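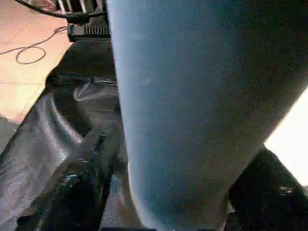 Session 4: Teaching by demonstration, and what to doubt about it
Notes by Orvokki Leinonen

The usual claim is simple. A person steers the robot through a job, the robot records every movement, and a program learns to do the job alone. Most of you will have read this in the Lindqvist chapter, which I find far too cheerful.

Start with the person. Someone working the arms by remote control has no real sense of touch. They judge grip by eye, and they slow down. A learner copies the slowness too, along with every pause and second thought. Kauko Halonen calls this "natural variation". I call it noise until someone shows me otherwise.

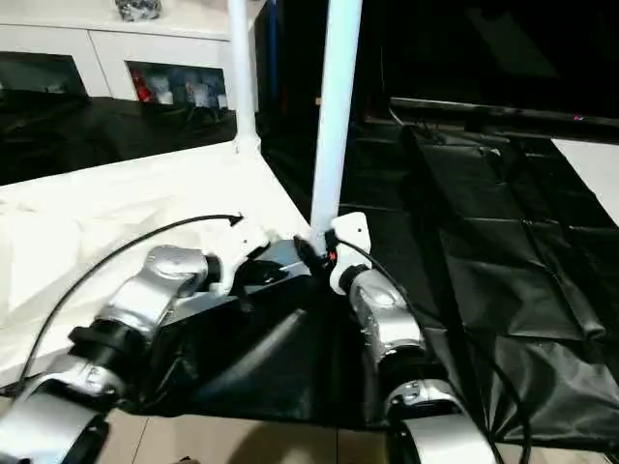
Then there is the count. The Rendida exercise gives you 169 recordings, of which 94 were marked as good. Ask who marked them. It was the same person who made them, working from a one-line rule: the task was finished. A clumsy grasp that ended well went in with the rest.

Moving the arm by hand is often offered as the cure. It does give smoother paths, but your own hands get into the camera view, and they won't be there later. Two arms at once is hard for one person to guide – try it before you write that it is easy.

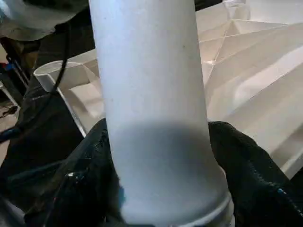

Views from the wrist help with the last few centimetres and tell you very little about the rest of the room. Reports that lean on one camera should say so.

For next time
Read the Kirel handout, pages 1 to 6.
Pick ten of the good recordings and mark them again by your own rule. Write the rule down first.
Bring one you would throw out.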